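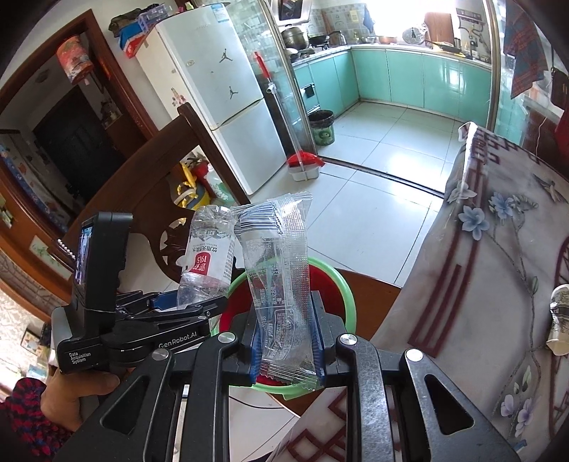 I have been trying to get the front room picked up before supper every night since November, and I wanted to write down how it's going while I still remember the details. The rule is simple. Trash first, then things that belong somewhere else, then the floor. Trash comes first for me since it's the only step with no decisions in it, or so I thought. The small bin with the light green rim and the red inside handles most of it, the long crinkly wrappers especially. A wrapper weighs nothing and takes up no room if you push it down. Bottles are another matter. Even a crushed water bottle takes up a silly amount of space in a bin that size, and two of them fill it.

I used to keep a big kitchen bin out there. It held a week of trash, so it got emptied once a week, and by the end of that week it smelled like old noodles. Lowri Watkins, who lived across the hall from me at the time, told me to go smaller. I didn't believe her for a long while. A small bin is annoying, but it's annoying every day in a small way, and I take it out because I have to. I have been through one small bin already. The first was a Clostar with a swinging lid, and the lid collected more dirt than the bin did. I took the lid off, then the hinge cracked, and I gave up on it. An open top is better for a room where people are sitting down. They'll toss a thing in if they don't have to touch anything.

The bags are the part I keep getting wrong. I bought a box of 1000 liners from Vekero, thinking I'd never have to buy them again, and they are a little too narrow for the rim. They go on if you stretch one side first and then work around. I have used over 400 of them by my own tally on the box lid, so I suppose I've made my peace with it. When they run out I'll get the wider ones.

The floor is slower. Everything ends up on the rug. I like that rug, the pale background and the thin maroon lines, but small things disappear into the pattern, and the leaf shapes are just the right size to hide a candy wrapper or a bottle cap. I start at the cabinet side and work across in strips. Before I did it in strips I'd walk around picking up whatever caught my eye, and I'd still find something with my bare foot at ten at night. 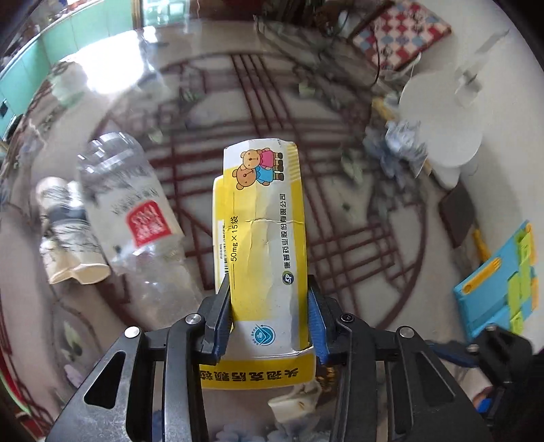

Medicine boxes get their own rule, which I made after Imad Semaan went looking for the instructions to something I had already thrown out. Now a box doesn't go in the trash until I've looked inside. If there are packets left, they go back in the drawer with the box, even if the box is in bad shape. If it's empty I flatten it and it goes with the paper. A children's medicine box with cartoon bears on it looks a lot like a snack box when you're moving fast, so I check those twice.

Paper cups go in the trash, not the paper pile. I know opinions differ. Where I live the sorting sheet says no cups with a lining, and I don't feel like peeling one apart to find out. Bottles get the cap put back on after they're crushed, otherwise they puff up again in the bag — Regula Pichler taught me that one, and it does work if you squeeze hard enough. Labels I leave on. I did peel them for a while and it added a lot of time for a small heap of sticky plastic.

After that it's cushions. The checkered one goes back against the wall, where it seems to want to be anyway. Then cables. I haven't solved cables. I bought a pack of Manzano clips and stuck them along the wall, and half of them let go the first time the heat came on. For now the cables hang where they hang, and I lift them out of the way when I sweep.

The whole thing takes 15 minutes on a normal evening. It takes longer if people have been over, or if I find mail. Mail is what breaks it. I sit down to read one envelope and then it's dark out and the floor isn't done. I've started dropping the mail on the cabinet without looking at it, and so far I've only lost one bill that way.

Next I want to wash the rug. The place on the corner charges more than I'd like, and Haruna Hoshino says she does hers in the bathtub with her feet, so I'm going to ask her how long it took to dry.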